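Clurka to Open Its Nondside Workshop to the Public for a Day of Tabletop Robotics

Visitors of all ages invited to see sorting and tidying work up close in April

NONDSIDE, Jan 17, 2023 — Clurka, the small automation company that has made its home in the old Geddes building, is delighted to announce that it will open its doors to neighbors, families, students and anyone else with a curious mind for its first full open day this coming April. Admission is free, the coffee will be on, and there is room for 200 guests over the course of the day.

The open day grows out of many friendly requests. People who walk past our windows often stop to look in, and a good number of them have knocked and asked what it is we do all day. We have always enjoyed those conversations, and it seemed high time to invite everybody in properly and let them stay a while.

At the heart of the day will be Jistness, our tabletop tidying system, which we have been building and rebuilding here in Nondside. Jistness is made for the small, everyday jobs that people do without thinking and that machines still find surprisingly hard: picking up a bottle, telling trash from something you would like to keep, and putting each thing where it belongs. Our team sets up these tabletops by hand, using the sort of things you would find in any kitchen or break room, with a wastebasket at the back and the odds and ends spread out in front of it.

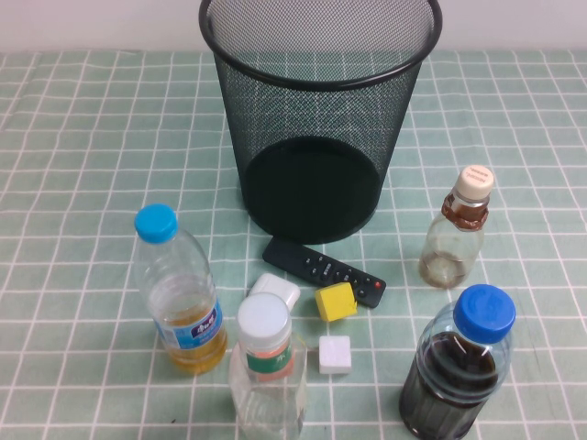
Clear plastic is a favorite topic around the workshop, and guests should feel free to ask about it. A see-through bottle can be a real puzzle for a camera, and a bottle with something left in it has to be handled differently from one that is nearly empty. Then there are the things that should never go in the trash at all, like the remote control, and we would be the first to admit that teaching a machine to leave something alone takes every bit as much patience as teaching it to pick something up.

Demonstrations will run at 3 stations, with 38 sessions planned between morning and late afternoon. Each session lasts 9 minutes and is followed by time for questions — and we do mean any questions, from the very technical to the very simple. Younger visitors will have a table of their own where they can lay out objects for the system to sort, and members of the team will be on hand all day to explain what is going on.

Teachers who would like to bring a class are warmly encouraged to get in touch ahead of time so that we can set aside a session for them. The workshop is all on one level, with seating at every station for those who would like to take things slowly.

The exact date and opening hours will be posted at the workshop entrance and sent to everyone on our mailing list. Places in the demonstration sessions can be reserved free of charge at the Clurka front desk.

About Clurka

Clurka designs and builds robotic systems for light everyday work in homes, offices and shared spaces. The company is based in the Geddes building in Nondside, where Jistness is developed and tested.

Press contact: Clurka Press Office, Geddes building, Nondside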